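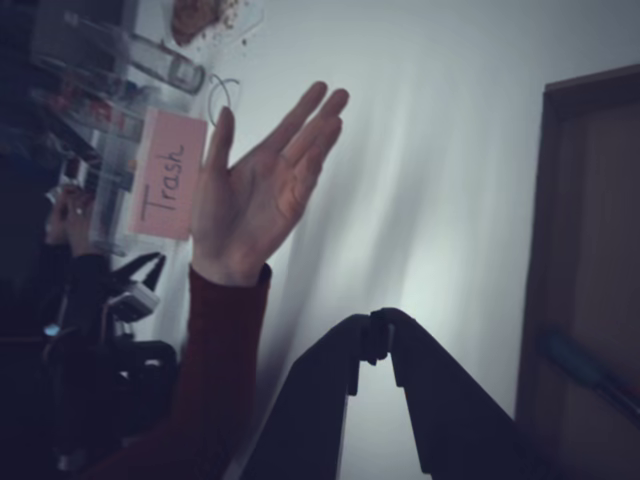 Sorting bin

A sorting bin (my family says "sort box") is any container that holds things until somebody decides where they go. I've written up a few household topics for the Grotia home wiki, and this is the one I get the most mail about!

Types

Clear plastic is my favorite, because you can see what's in there without digging. Cardboard is cheaper and wears out faster. Wire baskets are fine for bigger stuff, but pens fall right through (ask me how I know).

Labels

Most people label by destination: Keep, Donate, Recycle, Trash. Those 4 cover nearly everything in my house. A handwritten card works as well as anything printed, and colored card is easier to spot from across the room. Narendra Sengar, who edits this section with me, likes his labels on the lid. I like mine on the front, and we've argued over it since September.

Emptying

Trash bins go out first, and bottles get a rinse if your town recycles them. In Fodham the drop-off is open Saturday until 10, so I load the car the night before.

See also: Drawer divider, Junk drawer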